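4. Trying out the fingers before you commit

Right, so by now you should have the Bimiden grip bolted together and the cable plugged in (go back to section 3 if the light on the hub is still blinking). This is the part I enjoy most, where you find out which set of fingers suits the job you've got. I've been comparing the Bimiden pair with the Skondico ones all through August, mostly on clothes, and what follows is how I set it up now.

1. Unplug the cable before you change fingers. I know, it's a faff.

2. Slide the old fingers off and push the new pair on until they click. Give each one a little wiggle. If one moves and the other doesn't, take them both off and start again.

3. Plug back in, squeeze the handle fully closed, let go, and wait for the beep. The software now knows where "open" and "shut" are.

4. Wipe both lenses with a dry cloth. Don't use a wet one, and keep your thumbs off them afterwards!

Note: if you own the older Hillusden handle, the fingers fit but the click is so faint you'll miss it. Go by feel.

5. Put out some clothes. A bed is a lovely place to do this, much better than a table, as the soft surface gives a bit when you press down and you soon learn which fingers dig in. Mix thick and thin things, and leave a few folded and the rest in heaps. Dark clothes are worth including, they're the hardest for the cameras to tell apart.
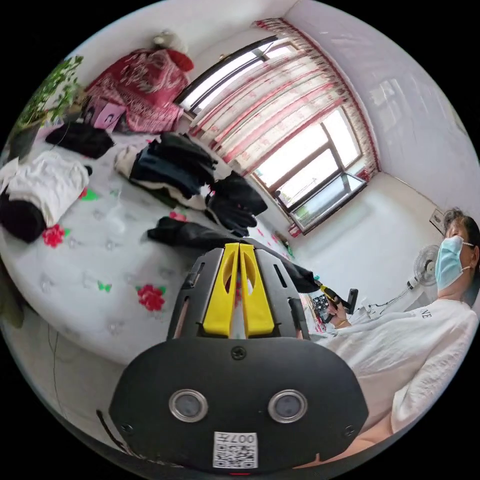 Chan wrote back after reading an early copy of this page to say that heaps are all very well, but a fair comparison needs the same heap twice, and that anyone swapping fingers should do 18 pick-ups with each pair before forming an opinion. Fair point, and I've put it in as step 6. I used to stop as soon as I had a favourite (usually after three goes, whoops).

6. Do 18 pick-ups with the first pair, put the clothes back as near as you can to how they were, change fingers, and do 18 more. Write down every drop as it happens.

7. Save each set under its own name. The recorder will happily write over the last one without asking you, and I've lost a whole afternoon that way.

Caution: don't squeeze past the stop. The spring is stronger than it feels and it will nip you.

Caution: keep the cable clear of your feet and anything you're lifting. A sleeve looped round it can pull the plug clean out.

My own results, for what they're worth: the Bimiden fingers won on thin stuff and the Skondico ones on anything bulky, with 70 per cent or better for both once I'd slowed down. Speed matters more than I expected. If you're dropping a lot, try going at half the pace before you blame the rubber.

8. Check the pads for wear. Mine go shiny after 1,000 squeezes, and after that thin cotton starts slipping. Spare pads are in the small bag with the hex key, and fitting them is covered in section 5.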